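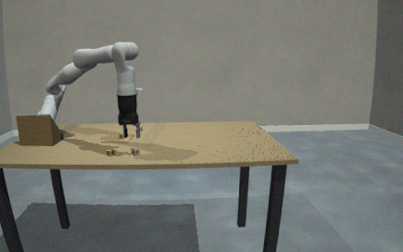 Morning job on the Rosser cell: setting up the gripper again. Jog down slowly for the last 5 mm, please — fingertips hate tabletops.

Zero came out 4 mm high, so I've put the new offset in the Orness file. Old one's from September, don't load it!

Ran 40 open and close cycles in the sim with no faults logged. Speed's still turned right down.

Next up is the wrist joint. Program 332 if anyone wants to follow along — kettle first though.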